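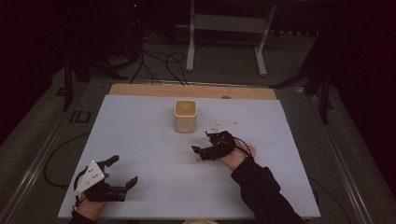
I bought the Piltent drinkware set to replace a cabinet full of mismatched mugs. The set has 8 square cups and costs $119, plus shipping. I've used mine since December, which is long enough to have opinions.

## Everyday use

The shape takes a few days to get used to. You drink from a corner, and the corners are rounded enough that this works fine. Drinking from a flat side sends coffee down both cheeks, and every guest tries it once.

There is no handle. With tea straight off the boil I have to wait before I can pick the cup up, or hold it by the rim. For water, juice, or iced coffee it makes no difference.

They hold less than my old mugs did. If you like a big coffee, plan on a refill.

## Storage

Storage is the main reason to buy these. Square cups sit side by side with no wasted gaps, and the whole set takes up one shelf where my round mugs needed two. They don't nest, so don't count on stacking them more than two high. Mine wobble at three.

## Cleaning

They go in the top rack of the dishwasher. The bottoms are slightly recessed and hold a little puddle at the end of the cycle, so I tip them before unloading. By hand, a sponge gets into the corners without trouble. Coffee left overnight leaves a ring, and baking soda takes it off.

## Compared with Riedl

My neighbor Gwawr Pumphrey has the Riedl square cups, and we swapped a couple for a week. The Riedl rim is thinner and nicer to drink from. It also chips more easily, and she has lost two. A single replacement from Piltent is $29, too much for one cup, but at least they sell them one at a time. Riedl makes you buy another full set.

## Returns

Piltent gives you 60 days to send the set back. One of my cups arrived with a rough spot on the base, and they mailed a new one without asking for the old one.

Rating: 4 out of 5. I took one off for the missing handle and the price of a single cup.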